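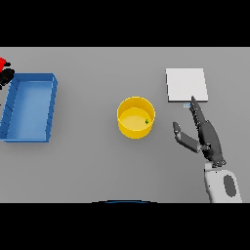
Picture: Dorin Moldovan

Renting a Desk at Prendis: Your Questions, Answered

Reading time: 3 minutes

We get the same questions most weeks, usually from people standing in the doorway holding a laptop and a plant. Afia Kpodo has written down the answers so she can stop giving them on the stairs.

What do I get for my money?

A desk, a chair, a locker, the wifi, and the use of the kitchen. You also get the company of other people pretending to work, and most members say that does more for them than the chair does. Printing is extra. Tea is free, and tastes like it.

Is the desk mine, or do I have to fight for it?

Fixed desks are yours. You may leave things on them overnight, within reason. Hot desks are first come, first served, and should be bare when you go home. Anything left behind goes into the lost property cupboard, where it joins several umbrellas and a single ice skate.

How much is it?

A fixed desk is £644 a quarter. A day pass for a hot desk is £20. If you come in more than twice a week, do the sums before you buy another day pass. Benoît Leblanc bought them for a whole spring and we still feel slightly guilty about it.

When are you open?

Fixed desk members have a fob and can get in whenever they like. Everyone else can come between eight and six. We close for two weeks in August, when the building is too warm for thinking anyway.

Can I take phone calls?

Short ones, yes. For anything longer there are two booths by the back stairs. They are not soundproof, whatever the man who sold them to us said. Please don't discuss redundancies in them, as we will all know before lunch.

May I bring my dog?

One dog in the building at a time, booked through the front desk. There is a waiting list and it is longer than the one for desks.

Is there a meeting room?

There are two. Kuner seats six and has the decent screen. Edano seats four, or five people who are fond of each other. Members get four hours a month included. Book by email and cancel if you aren't coming, or Séverine Moulin will write to you, and she writes a very good letter.

What is the building?

It was put up in 1900 for the Roussel glove works, and the windows haven't been in a hurry to close since. Bring a jumper from October onwards. The lift takes three people or one bicycle.

Can I use the address for my business post?

Yes, on a fixed desk. We sort the post once a day. We don't sign for furniture, live animals or anything that hums.

How do I leave?

One month's notice in writing, then hand in your fob and empty your locker. The deposit goes back to you within ten working days. Aurélien Carré has left three times and is currently at the desk by the radiator, so we don't hold grudges.

Prices and hours last checked 28th April.

Related
How to find us (and where not to park)
House rules for the kitchen
Booking Kuner and Edano
Waiting lists: desks and dogs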